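The Table at Goltow

My aunt sold the house in Goltow in January, when the road was bad and only one buyer could come up to see it. He bought it without opening the cupboards. She told me this by telephone, and then she said that the table was not in the price and I must come for it.

I lived at that time in Jirkden, four hours away by bus. I had one room and a kitchen where two people could not stand together. I did not need a table. But my aunt was not a woman who asked twice, so I took the early bus and I slept until the bridge at Cledura, where the driver always stops to drink his coffee.

The table had a history in our family, and it was not a happy one. My grandfather and his brother bought it together when they were young and had the mill. They ate at it, they did their accounts on it, and one evening they had a quarrel over it. My mother said the quarrel was about a horse. My aunt said it was about a woman from Grecu. After that evening the brother sat at the far end, with his back to the window, and for eleven years he did not speak to my grandfather except to ask for salt.

I knew these stories as other children know songs. When I was six I used to lie under the table and listen to the shoes. My grandfather's shoes stayed still. His brother's shoes were always moving a little, like he wanted to leave and could not remember the way.

My aunt met me at the door with her coat on. The heating was already turned off. The rooms were full of boxes, and on every box she had written the name of the person who must take it, and under some of the names she had written also the reason. On mine it said: "Because she asked questions."

"You will want to know about the horse," she said.

"Was there a horse?"

"There was a horse. There was also a woman. The woman bought the horse." She sat down on a box. "Your grandfather sold it to her too cheap. His brother said he did it because she was pretty. She was not so pretty, I have seen the picture. But she laughed at your grandfather's jokes, and in this house it was not usual."

I asked her if that was all. Eleven years for the price of a horse seemed to me very much.

"It was a good horse," said my aunt.

Then she told me the part I did not know. When the brother was ill, in his last winter, he could not come down the stairs. My grandfather carried his plate up to him every evening, and every evening he put the salt next to the plate before he could be asked for it. He thought this was a kindness. The brother thought it was an insult, because now he had nothing left to ask for. He told this to my aunt, who was a girl of seven, and made her promise to say nothing. She kept the promise until that morning, sitting on a box in her coat.

"And you never told grandfather?"

"He would have stopped bringing the salt," she said. "And then what?"

We carried the table out together, she and I and the driver of the milk truck, who was paid with a clock. It went through the door only on its side. Under it, where I used to lie, I found the marks I had made with a nail. I had forgotten them. I did not show them to my aunt.

In Jirkden the table filled my room so completely that I had to move the bed to the wall and climb over a chair to reach the window. I lived like this until spring. I wrote letters on it, I ironed on it, and when friends came they sat along one side like people waiting for a train. Later I found a bigger apartment, and then another one, and the table came with me each time. I began to look at other tables, too. In offices, in schools, in the houses of strangers, I wanted to know who sat at the far end.

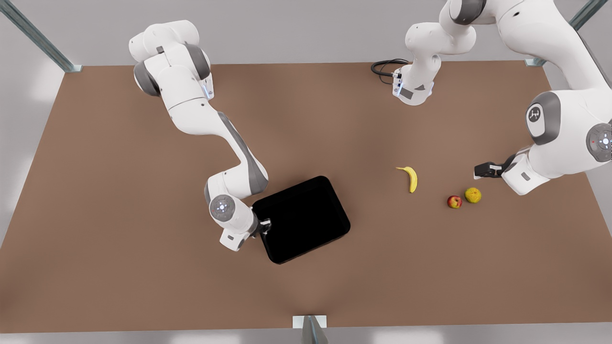

A wide brown top, with nothing to say who sat where.

My aunt came to visit me only once. She brought a cake and a bag of onions, and she walked around the table two times before she took off her hat. Then she chose the far end, with her back to the window, where she had never sat in Goltow.

I brought the soup. She tasted it and put down her spoon, and she waited. I had the salt in my hand already, behind the bread. I held it there.

"Is there salt?" said my aunt.

"Yes," I said, and I passed it to her across the whole length of the table.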